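Why I gave up on my bread schedule

19 Nov 2022

I've been meaning to write this one since March, which is when I took the schedule off the fridge. Some of you will remember the schedule. It was color coded. Feed the starter at seven, mix at noon, fold every half hour until three, shape at five, fridge overnight, bake before work. I printed it out at the library and paid actual money for the color ink, and I was so proud of that thing.

It lasted one winter. In that winter I made some very nice loaves and I also left my cousin's birthday lunch early because I had dough to fold. My cousin has not forgotten! She brought it up again last weekend, in front of everybody, while eating my bread.

What changed was moving up to Prillevbridge. Our old apartment was over a dry cleaner and it was warm all the time, winter or summer, so dough did pretty much what the recipe said it would. The new kitchen is on the north side of the house and you can feel the floor through your socks. My first batch after we moved in just sat there. I did everything at the times on the sheet and baked something you could have used to hold a door open. Second batch, same. I blamed the flour, then the water, then the oven (which deserved it for other reasons, the door doesn't shut all the way unless you lean on it).

So I called Saskia Pryor, who taught the evening class where I learned to bake in the first place. I read her my whole schedule over the phone, every line, and she let me get all the way to the end before asking what the dough looked like at three o'clock. I had no idea. I'd been looking at the clock. She told me to throw the sheet out and call her back when I could tell her what the dough looked like, and then she had to go because her dog was into something.

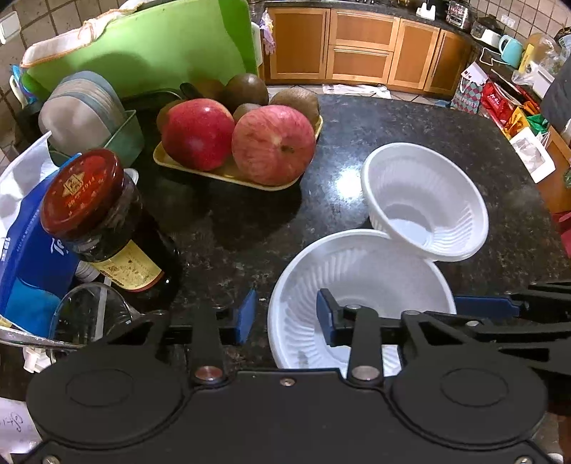
I keep the starter on top of the fridge now, next to the radio, and its name is Iria (my daughter picked it, and no, I don't know where she got it). Feeding happens when it happens. If it has puffed up and there are bubbles all along the side of the jar, it's ready, and if it's flat and smells like nail polish, it's hungry and I've been a bad parent. I used to feed it twice a day like medicine. The mixing I do in a big white plastic bowl, the kind with swirly ridges running around the inside, and yes, dough gets down in those grooves, so I soak it the minute I'm done. A smooth one would be easier to scrape out. I like the ridges though, I've gotten used to watching how far up them the dough has climbed, and that tells me more than the oven timer ever did. In a cold week that climb can take all day. In July I had one ready before I'd finished mowing.

The recipe itself hasn't changed much. 923 grams of flour, which is a silly number, I know. It came from doubling something and then adding what was left in the bag because I didn't want to put a nearly empty bag back in the cupboard, and that loaf was so good I wrote it down and never touched it again. Salt is 22 grams. The water I go by feel, a bit more in summer. It makes 2 big loaves, and one of them goes straight in the freezer, sliced, or we'd eat it standing up.

Folding I do when I walk past. I wash my hands, give it a few stretches, put the towel back over. If I'm out for the afternoon then it gets fewer folds and the loaf comes out a little flatter and we eat it anyway. My husband says he can't tell the difference. I can, a little, but it isn't worth missing lunch over.

There are days when it still goes wrong. Two weeks ago I forgot a batch completely, went to bed, and came down to find it had pushed the towel up and was heading over the side. I poured the whole thing into an oiled pan, poked it all over, put on a lot of olive oil and onions and called it focaccia. The kids asked for it again this week, so now I guess I have to forget on purpose.

A few people asked about rye after my last post. I'm still working on it. It's sticky and it doesn't rise the way I've learned to look for, so I'm back to guessing, and the last one had a gummy stripe right along the bottom. If you bake with rye in a cold house, please leave a comment and tell me how long you let yours go before it's in the pan!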